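Why I want the dull robot to win

Amna Usmani

I have spent a good part of this year reading brochures for household robots, and I have come out of it more excited than I went in. People find this odd. They expect me to be worn down by the dancing, the backflips and the promises about 'your new family member', and a bit of that does grate. But underneath it there is a kind of product that I think deserves far more attention than it gets: the kitchen robot that does one chore, slowly, every day, without being thanked.

The one I keep coming back to is the Pleltia tidy-up service. You don't buy the machine. You pay by the month, a fitter brings it round and sets it up, and for that you get an arm on a wheeled base that will clear a worktop, load a dishwasher and empty it again. It won't cook and it won't talk, and it has no face. I love that it has no face!

The setting up is the clever part, to my mind. Most of its rivals arrive trained on some ideal kitchen and then sulk when yours turns out to have a deep sink or a tap in the wrong place. Pleltia asks you to do your own washing-up for 6 evenings wearing a light head camera, so that the system learns where you put things and in what order. After that the robot has a go while someone at the other end watches and corrects it. By the second week mine (on loan, and going back in April) was doing the bottom rack on its own.

I know how that sounds. A camera on your head while you scrape plates is not everyone's idea of a pleasant evening. My sister refused to come into the kitchen at all. The privacy terms are better than I feared, though – you can wipe any session from the app before it is sent, and I did so twice, once after a phone call I would prefer to keep to myself. I would like the wiping to be automatic unless I say otherwise, and I have told them so.

Compare the Falter, which costs more and wants to do everything. I had a long afternoon with one in a showroom. It folded a towel beautifully and then took so long over a single saucepan that the man demonstrating it went off to make tea. The Desmet is closer in spirit, a fixed arm that clips to a rail under your wall cupboards, and for a small flat it may well be the better choice. It can't reach the lower rack of most dishwashers, sadly, and that rules it out for me.

What I admire in the Pleltia is the patience of it. Loading a dishwasher is a surprisingly hard job for a machine. Plates are thin and shiny, the tines of the rack are thin and dark, and every mug wants to be picked up differently from the last. You and I do it while thinking about something else entirely. Watching a robot work through it plate by plate has made me look properly at my own hands for the first time in years, and I find that rather wonderful.
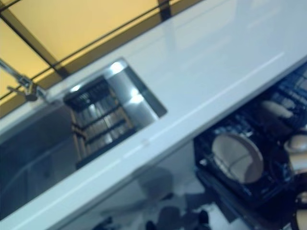 It also matters who this is for. A neighbour of mine has arthritis in both wrists and can manage nearly everything in her kitchen except bending down with a heavy plate. She doesn't want a companion or a butler. She wants the bottom rack done. When I hear people dismiss these services as toys for the lazy, I think of her, and of how many others would give a great deal for that one small job to be taken away.

Now for the grumbles. It is slow: a full load takes it 8 times as long as it takes me. It stacks bowls too close together, so the ones in the middle need a second wash. The arm hums on a note that I found tiring by the evening, and I took to running it while I was out. Glasses are still 'at your own risk', in the small print, and I would keep anything you are fond of well away. The setting-up fee is £800 as well, before a single monthly payment, and that is a lot of money to find in one go. I'd like to see it spread over the first year.

There is talk of Allwood, the kitchen fitters, offering it as an extra with new kitchens, with the head-camera evenings included in the price. I hope they do. A fitter who already knows the height of your counter and the depth of your sink is halfway there, and people might trust a firm that has been in their house before.

I shall be sorry to hand mine back. I have already asked whether I can keep it until the summer, and they are thinking about it.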